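Notebook, Wednesday, 8:40

Adhesive shelf-life check, continued from last page. Three open cans of the Dromau contact cement, one unopened as control. Storage cabinet read 17 C at start, same as the bench.

Can A (opened January) has skinned over. Skin lifted off whole with the spatula, material under it still pours but strings badly. Can B, no skin, slightly darker than control. Can C was resealed with film under the lid and looks the same as control. Wrote the opening month on all the lids with paint marker; the ballpoint labels have gone again.

Coupons: beech strip to cork sheet, one coat each side, open time 15 min, rolled twice. Peeled after 24 h on the hanging scale with the short clamp. Peak readings in grams, mean per can:

Control 514
Can C 176 on the first set, see below
Can B 164
Can A 137

The C figure made no sense against how it looked. Went back over the coupons and four of the C strips had been cut from the old cork, the one with the waxy face. Discarded the set and recut from the Szulc roll. Second set of C is under the weights now, pull it tomorrow after 10. Do not use the 176 for anything.

B is on the right cork, I checked the offcuts. The drop is larger than I expected for a color change that slight. Possible that the solvent went first and I was brushing a thicker coat without noticing. Should weigh the brush pot before and after each coat. Did not do this today.

11:15. Tried thinning A with the Bideo thinner, 5 percent by weight, stirred by hand. Strings less but leaves specks on the brush. Not worth a peel set. A goes in the solvent waste.

Clamp note: the short clamp slips on the cork side above a certain load. Control coupons 2 and 5 both crept before they let go, so the control mean may be low. Put a strip of 180 grit in the jaw, face out, and repeated 5 only. No creep. Will do the whole control set again that way, together with C.

Fan in the cabinet is louder than last week. Filter is due.

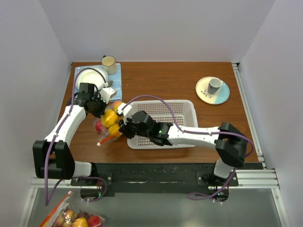 Gobnait Tully went through the numbers at lunch and objected to the open time. Her point was that 15 min is right for fresh cement at this temperature, but an aged can with less solvent in it will be past tack by then, so B might be fine at 8 or 10 min. She would also drop the mean and write down every pull, given the clamp.

Agreed on both. Plan for B: sets at 6, 9, 12 and 15 min, five coupons each, sandpaper in the jaw. Needs 20 strips of beech and I have 11. Ask Dadum if they still cut to width.

Open: does the film under the lid do the work, or was C just opened less often? No log of openings. Tape a tally card to the cabinet door.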